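Drunura Home Chores Kit review: can the arm do the housework yet?

August 29, 2022

Price: $269 for a one-year license
Maker: Stinasis
Runs on: a desktop computer with a decent graphics card

Drunura is a piece of software for people who want to teach a robot arm to do chores before they let it loose in a real room. You get a simulated arm with a two-finger gripper, a set of rooms to put it in, and a control program called Melnyk that decides what the arm does next. You can use Melnyk as it comes or swap in your own. I used it both ways, but most of this review is about Melnyk, which is what most buyers will start with.

I do not build robots for a living. I ran a small repair shop for a long time and I am interested in whether any of this is ready to be useful at home or on a bench. I paid for the license myself.

Setup

The download is large and the installer does not tell you how large, so clear some space first. After that it went smoothly. The manual is a PDF. The first half is well written and the second half looks like notes the programmers left for each other. The part on calibrating the gripper is in the second half, and you will need it.

There are nine rooms. Most are kitchens of one sort or another, and there is a workshop with a bench that I liked. All of them belong to one house, which the makers call Gutamstead. You can move the furniture, change the lighting, and replace the wall and floor finishes from a menu. Objects can be dragged in from a library or left where the software scatters them.

The chores

Five chores come ready to run: pick up items from the floor, wipe a counter, load a rack, sort a drawer, and put parts back in bins. Each one has a plain description of what counts as finished, and the software scores the run for you. I agreed with the scoring nearly every time. The exception was wiping, where it gave full marks for a counter with a strip missed along the back.

Sorting parts into bins was the best of them. With the bins in fixed places and the parts spread out, Melnyk finished all seven of the runs I gave it. It was slow. I could have done the same job by hand and had coffee. But it did not need watching, and a slow machine that can be left alone has some value in a shop.

Loading the rack was mixed. Plates went in well. Cups went in if they started upright. A cup on its side caused long pauses and then a grab at the rim that usually knocked it farther away.

The drawer was a failure. Anything resting on anything else seemed to be treated as a single object, and the arm kept trying to lift the pile.

Picking up from the floor

I expected floor pickup to be the easy one. In the rooms with plain flooring it was fair. Small objects were found, the arm came down over them at a sensible angle, and most were lifted.

The tiled room was much harder. It uses the same white hexagon tile with small dark squares on the floor and on the walls, and the arm has trouble telling where one stops and the other begins. When something small and white is lying on that floor, there is not much for the camera to go on. Melnyk would often drive the gripper toward the wall and stop with the fingers open and nothing between them. It also seemed to take the wooden-bordered piece on the floor for a ledge. The tile pattern shows inside the border too, so I can see how a machine would be confused.

The tile has a fault of its own. On the near wall there is a stepped seam where two sections of the pattern meet out of line. A real tiler would be called back for that. In a simulator it matters for another reason: a program that learns in this room may learn to use the seam as a landmark, and no real wall will have it.

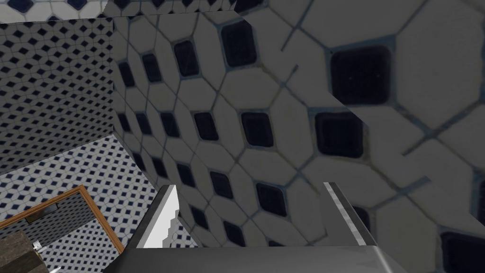 What the simulator gets right

The view from the gripper is the most useful thing in the kit. You can switch to it at any point in a run, and it taught me more about why chores fail than the scores did. From across the room the arm looks as if it has plenty of information. From the gripper's own position a wall can take up most of what it sees, and the thing it is supposed to be picking up may be down in a corner behind a chair leg.

Contact is handled well. Fingers that close too hard push light objects out, fingers that close off center tip them over, and heavy objects sag in the grip. I have handled enough small parts with tongs and pliers to say that this felt right.

Runs can be saved and replayed from any moment. I used this constantly. If a pickup went bad near the end, I could go back a few seconds and try a different setting without sitting through the whole approach.

What it gets wrong

Lighting is too even by default. My own kitchen has one bright window and a dim corner by the stove, and nothing in the standard rooms is like that. You can build it with the lighting menu, and you should, but a beginner will not know to.

Nothing gets dirty. There is some wear drawn on the surfaces, but the floor pickup chore has no crumbs, no hair and no sticky patch. Water is missing altogether. The wiping chore is really a test of whether the arm can cover an area.

The software crashed on me when I changed a floor finish while a run was paused. Save first. Stinasis answered my support request the next day and said a fix is planned for September.

So can it do chores?

In a tidy room, with known objects in known places, the simulated arm can do one and a half of the five. Bin sorting works. Rack loading works if you set it up kindly. Floor pickup depends heavily on the floor, which is a poor thing to have to say about a chore that is done on floors. I would not trust the wiping score, and I would leave the drawer alone.

That is in simulation, where the arm never wears out and nobody has left a shoe in the way. I would expect a real arm running the same program to do worse.

Who should buy it

If you already own an arm and want to try ideas without breaking cups, the price is fair. A school shop could get good use out of it as well, mainly for the replay tool and the gripper view. If you are hoping to find out whether to buy a robot for your house this year, you can keep your money. Mine would still need me to pick up the floor.

Good: contact between gripper and objects, gripper view, replay, workshop room
Bad: drawer sorting, flat lighting, mismatched tile seam, second half of the manual

I will run the floor chore again after the update and add the results to this page.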